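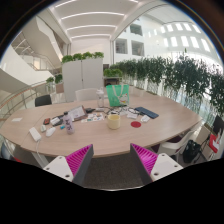 Leobardo Montes wrote in to say that clearing a shared table is a waste of effort, as it fills up again by lunch. He's right about lunch. I still do it, and it takes 15 minutes.

## Clearing a shared table

1. Move everything to one end. Don't sort yet, or you'll start reading old post.
2. Wipe the bare end, then swap ends and wipe the other.
3. Put things back only if they were used this week. Pens that don't write were not used, whatever they tell you.
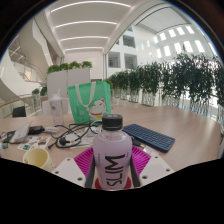

One reader asked what to do with things that belong to no one in particular. Box them, write 13th May (or whatever today is) on the lid and wait 2 weeks. At Politz our box held a single glove - it's still there, and I've grown fond of it.

4. Leave drinks and cables until last, and keep them at opposite ends.
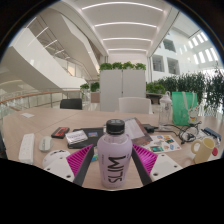 5. Tell people it's done. They'll bring cake, put it in the middle, and you can start again at step one.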